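Home – Forums – Metabolic Health – Ask – Log in

Metformin 600 a day and stomach a mess, does it settle??

Plundik
Started in January for type 2. Fasting was 188, now lower, but I'm running to the bathroom every morning. Taking it before breakfast with coffee. Doc's office hasnt called back. Anyone get past this? 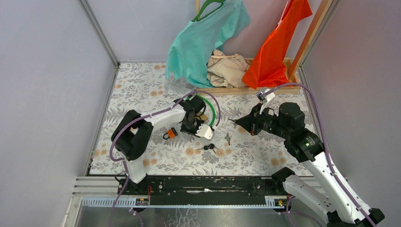
Also no appetite till 2 pm or so – is that the pill or just nerves?

Makitz
Take it WITH food, mid meal. Big difference for me. Ask the pharmacist about extended release too – they pick up the phone faster than the doctor. Mine calmed down after a few weeks. Appetite thing was the pill in my case, came back mostly. Don't just quit it on your own, I did and hit 388. Scary nite.

Pristeo
cut the coffee. worked for me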